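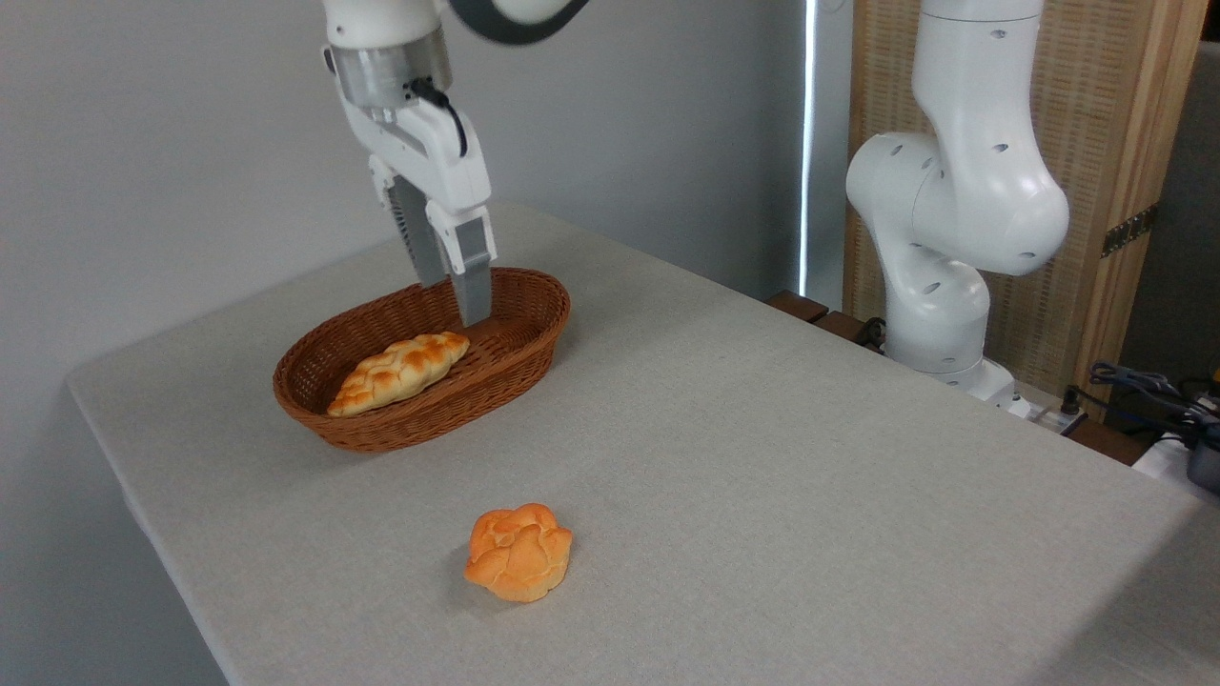

Bread in a basket on a light gray tabletop.

Hywel Eynon did not plan to bake for a living. He spent 33 weeks of every year on the road selling flooring for Dierckx, and he baked on weekends to have something to do with his hands.

"I was bad at it," he says. "My wife ate it to be polite. Then one Sunday she asked for a second slice, and I wrote down what I had done."

The notebook is still in a drawer under the register at Clisero, the bakery he opened in Grindberg in March. The first page is mostly crossed out. He opened with 2 ovens, one of them bought used, and a sign that had the hours wrong.

His timing was poor. Two weeks after the opening, the street was empty and the cafe that had agreed to take half his bread closed its doors.

"I had 600 pounds of flour in the back and no one to sell to," Eynon says. "So I called people. I asked the hardware store if I could leave order forms on the counter. They said yes, and they also ordered rye."

The forms worked better than he expected. Customers wrote down what they wanted by Wednesday night and picked it up two days later at the side door. He kept the system when the shop opened fully again, and most of his sales still come from it.

He is careful about what he puts on the form. Baguettes came off in the summer. "They're good for six hours," he says. "People were picking them up at noon and eating them the next day, then telling me they were hard. They were right."

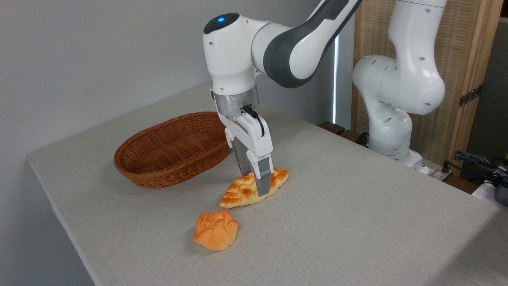

Braided loaves stayed on, although they take longer to shape than anything else he sells. He learned the four-strand braid from a retired baker in Senine, who made him practice with rope before she let him touch dough.

"She wouldn't talk about flavor at all," he says. "She talked about tension. If you pull the strands tight, the loaf tears on the side in the oven. I tore a lot of loaves."

Money is still close. The used oven needed a new door seal and a thermostat, and the bill came to 3,000 dollars. Eynon paid it in three parts. He has one employee, who works mornings, and he would like a second – but not before spring.

He still gets up at 2:30, and he does not claim to enjoy it. "I like four o'clock," he says. "By four the first batch is in and I can sit down."

Holiday orders at Clisero opened on December 4, 2020. Forms are at the side door and at the hardware store, and Eynon asks that people print their phone numbers clearly.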